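What Is on the End of a Cable?

Cables carry two main things: power and information. You can often tell which by looking at the end.

A network cable ends in a small clear plug with gold contacts in a row. The plug is called an RJ45. Gold is used because it does not rust. 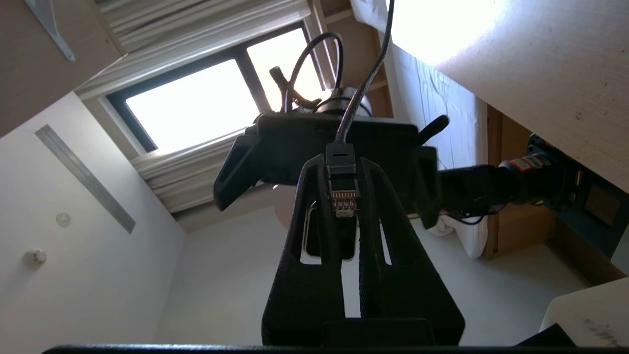 An RJ45 plug on a thin black cable.

A power cord has a plug with metal prongs that fit a wall outlet. Some cords lead to a charger block, which changes the electricity so a small device can use it. Never pull a plug out by its cord - hold the plug itself.

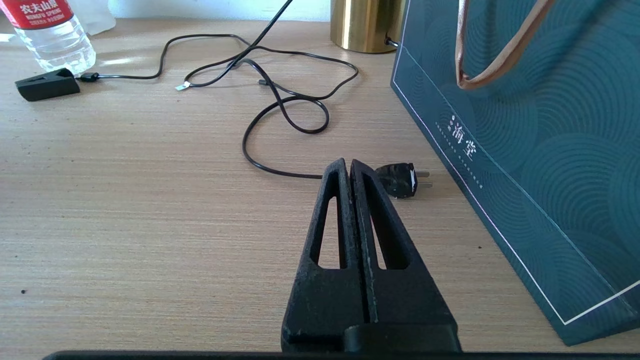 A two-prong plug and a tangle of black cables on a table.

Long cables tangle easily. Loop each one loosely before you put it away.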